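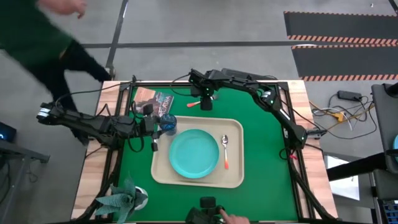 Skurkside table cell with three arms, tray work on the green top.

Home | Cells | Arms & Grippers | Spares | Planning Help
Filed under: Tabletop Automation, Starter Setups

The Skurkside is our favorite first buy for a team that wants arms working on everyday tableware without giving up a whole room! The base cell costs $1088 (frame and green top only, arms are priced separately), and the wrist camera mount kit adds $420. Allow 12 business days for packing at Ikitdale. 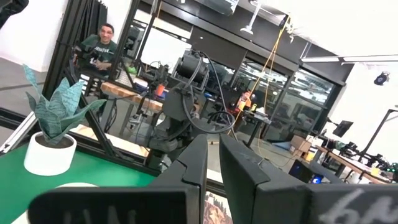
Budget for the floor as well as the table. Ankit Pal, who plans our layouts, likes to draw the neighboring benches first, then the walkways, then the cell. Back rails matter too: with a second arm standing just behind the rail and a workbench beyond it, you want those cable loops on your drawing before you order (we've forgotten them ourselves). A potted plant on the top is fine, just keep it on the plan.

Grippers wear, so put a spare set in year one. The Rawat finger set is $965
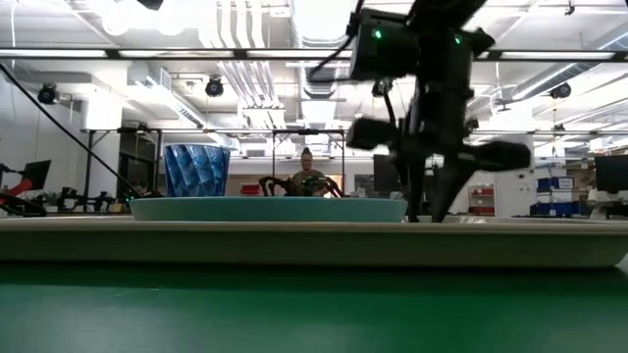
and fits every arm we list for this cell, including the older Skikov ones. Swapping it takes a hex key and a bit of patience. Ask for the August price list if you're ordering more than one cell.

Last updated: Dec 14, 2022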